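Home | News | Trade Visits | Policy | Archive

Inside the Clinis packaging line, and what the label rule changes

By Manee Boonchu
17 July 2019
10 comments | 4 shares

Clinis packs edibles for licensed marijuana retailers from a single-story building in the Drultton business park. The company opened the building to visitors for one afternoon. The visit covered receiving, portioning, sealing and labeling, followed by a question period on the new rule about packaging that could appeal to children.

Receiving

Product arrives in sealed totes with a transfer manifest. A clerk weighs each tote and compares the result to the manifest before the seal is cut. A difference above the allowed margin stops the lot, and the tote goes to a locked cage until the shipper answers. On the day of the visit the lot in process had 1,386 units, all hard candy from Sarıgül, a producer that sells only through third-party packers.

Portioning and sealing

Each piece is dropped into a pouch by a counting machine built by Wokum. The pouch is heat sealed and passes over a check scale. Rejects fall into a bin with a numbered lid, and the shift lead signs for the bin at every break. Staff pull one pouch at set intervals and try to open it by hand, using a written procedure taped to the side of the bench. The procedure is two pages long and had been revised in April.

The line was slower than I expected. The operator said the limit is the sealing jaw, which needs a fixed dwell time for the heavier child-resistant film. A second jaw is on order.

Visitors waited in the staff lunchroom while the line was cleared for a lot change. The change took 11 minutes by the wall clock in the corridor.
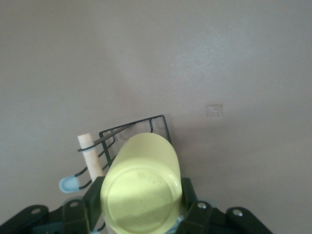 Labeling

The label station drew most of the questions. Under the rule, a pouch may not carry cartoon figures, toy shapes or any design that resembles a product already sold to children. Clinis reads the last item broadly and has dropped two fruit designs that a regulator might have let through. The replacement label is plain white with black type, a potency panel and the warning symbol.

Old label stock is held on pallets in a back room. It has to be logged and destroyed, with a witness present. The company would not give a cost.

Questions

A store owner asked whether community groups could still hold sales in the parking lot of a shop that stocks these products. The compliance manager answered that the packaging rule does not cover activity outside the store, and that the question belongs to the landlord and the local licensing office. A parent from Drultton asked for the sealing test results. Those are kept for the inspector and were not shown.

Visitor notes

Sign in at the east door with photo identification. No one under 21 is admitted. Bags stay in lockers, and phones may not be used past receiving. The next open afternoon has not been scheduled.

Previous | Next | Back to Trade Visits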